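Mending Season Is Here, and I Have Opinions About Thread

I have been waiting all winter to write this one. Every spring the same thing happens in my house: the heavy coats go up to the attic, the cotton comes down, and I find out what shape my summer clothes were really in when I packed them away last fall. A shirt with a pocket hanging by one corner. Pants with the hem let go on one leg. The linen dress I swore I'd fix before July and then wore all through July with a safety pin in it. I love this week of the year. I spread everything over the bed, make coffee, and sort it into what needs ten minutes and what needs an evening.

If you're new to the Sastulora letter (hello! there are a lot of you since the library put our flyers out), most of what we do is swap know-how on keeping ordinary clothes going. We aren't tailors. A few of us can make a jacket from nothing, but most of us came in with a box of things that had gone at the seams and a vague memory of a grandparent with a thimble.

So, seams. I want to talk about seams first this year, before the darning people get started, because a popped seam is the most fixable thing that can go wrong with a garment and it is also the thing that sends the most good clothes to the trash. The cloth is fine. The thread gave up. All you have to do is put thread back where thread used to be, and the old needle holes will often show you the path.
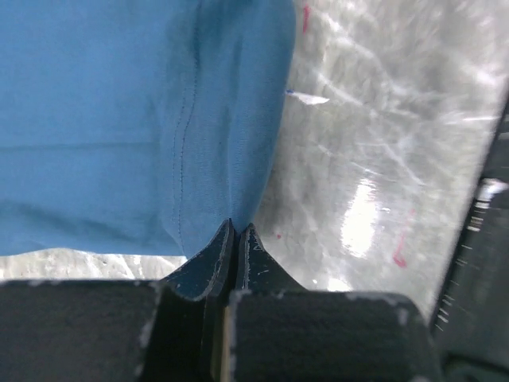 Turn the garment inside out and lay it down somewhere with decent light. Start your new stitching a good inch before the gap, over the part that's still holding, and finish an inch past the other side. I used to begin right at the edge of the hole to save time, and I fixed the same underarm over and over for a whole summer. Now I overlap and it stays put. Backstitch by hand if you don't have a machine. It's slow, it's lovely to do in front of a ballgame, and on a side seam it is plenty strong.

With knits you have to be a little more careful. A knit stretches, and a plain straight line of stitches doesn't stretch much with it, so the first time you pull the thing over your head you'll hear that awful little crackle. Use a narrow zigzag on the machine. By hand, keep your backstitches small and your tension soft, and give the seam a gentle tug every so often as you go. A ballpoint needle helps a lot too. I put off buying them for years, thinking they were a way to sell me more needles, and I was wrong! They slide between the loops of the knit where a sharp one can nick them, and a nicked loop on a T-shirt will turn into a hole sooner or later.

Now the thread. Kadir Dursun and I have been arguing about this by email since February and I'm going to use my position here to get my side in first. Kadir matches. He'll carry a shirt into Bredstead and stand at the shop window with spool after spool until he has the one that disappears. I respect it, and his repairs are beautiful, and you have to hunt for them. But I like a thread that shows. A navy line on pale blue, a rust red on tan. When the old topstitching is already a darker color than the cloth, you've been handed permission, as far as I'm concerned. Go darker and be proud of it.

Where we do agree is that cheap thread isn't worth the bargain. If it looks fuzzy on the spool, it will shed in your machine and break in your seam. Pull off a foot of it and snap it between your hands before you buy (the nice woman at the Grotov counter lets you do this, and will do it for you if you look unsure). Good all-purpose polyester covers nearly everything you wear. I keep cotton thread for cotton I plan to dye later, as polyester won't take the color and you'll end up with a white line running through your nice new indigo. Ask me how I learned that. It was a tablecloth.

Lucía Echevarría sent in a note on hems that I'm going to pass along nearly whole, because several of you asked for it after the last meeting. She says to press before you pin, always, even when the old crease is still there and you think you can follow it by eye. Cloth relaxes after a few washes, and the old crease is often no longer straight. She also says that if you're taking up pants for someone else, have them put on the shoes they mean to wear and then have them look straight ahead, at the wall, while you mark. People look down to see what you're doing, the waist tips forward, the backs of the legs ride up, and you get a hem that is perfect for someone staring at the floor.

I tried the wall trick on my brother last weekend and it works a treat. He complained the whole time and his cuffs are dead even.

On washing: please wash the thing before you mend it. I know it's a pain when the repair is small. But a new patch on unwashed cloth can pucker after the first wash, and body oils around a collar or an underarm make it hard to see how thin the fabric has gotten. Hold it up to a window once it's clean and dry. Where the light comes through too easily, you have a hole on the way, and you can get a bit of backing in there now while the threads are still whole. I use pieces cut from the tails of shirts that are past saving. They're already soft and already shrunk, and they never feel stiff against the skin the way a store-bought patch can.

Which brings me to the scrap box. Keep one, but be strict with it. Mine got so full in the fall that I couldn't find anything in it, and I was cutting up perfectly good pillowcases because I couldn't be bothered to dig. I've now sorted by weight and not by color, and it has made a huge difference. When you need to back a thin spot in a lawn blouse, you want another light cloth, and it hardly matters if it's green. The color is on the inside. Let it be a secret between you and the blouse!

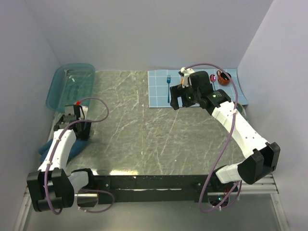

Blue cloth on the marble-patterned tabletop, teal bin in the back corner.

A few readers wrote in about collars. Yes, you can turn a worn collar, and no, it isn't as hard as the old books make it sound. You unpick the collar from its stand, flip it so the clean underside faces out, and sew it back in. That's the entire job. The unpicking takes patience and a sharp seam ripper (throw the dull one away, it's the dull ones that jump and cut the cloth). Mark the center of the collar and the center of the stand with a pin before you separate them, or you'll be guessing later. Some collars have a slot for stays on the underside, and once you've turned it the slot will be on top. I've decided I don't mind. Kadir minds very much and closes his with tiny stitches.

If you'd like something to read along the way, the Peñalver handbook is back on the shelf at the library, the one with the green cover and the fold-out charts. Skip the opening part on the proper dress for boating and go directly to the section on plackets and cuffs. The drawings are wonderful, clear enough to work from with the book propped against the toaster. I've had it out so often that I've promised to leave it alone for a while, so somebody please go borrow it.

And a word for anyone who feels their stitches aren't good enough to show. I brought my first repair to the group, a gray sock, in a paper bag, and kept it in the bag for most of the evening. When I finally pulled it out, the heel had a lump on it like a walnut. I was told to wear it anyway and I did, and I got a blister, and the second sock was flatter. I still have the first one pinned over my sewing table. It cheers me up every time a zipper goes wrong.

Zippers, by the way, will get their own letter. There's too much to say and I get worked up. In the meantime, if the teeth are sticking, rub them with a candle end or the tip of a pencil and work the slider up and down gently before you decide the whole thing has to come out.

We next meet on Wednesday, 12th May, upstairs at the library in Bredstead, at 7 in the evening. Bring anything that has come apart along a seam and a thread you like for it. Lucía will have the iron going for hems and has asked people to bring a clean dish towel to press under. There are spare needles, there's usually cake, and the good lamps go to whoever is working on black cloth, so if that's you, come a little early and grab a seat by the wall outlet.

Send your questions on buttons and buttonholes before then if you can. I have a long piece half written and I'd love to answer real problems in it. Photos of your finished repairs are welcome too, the lumpy ones very much included.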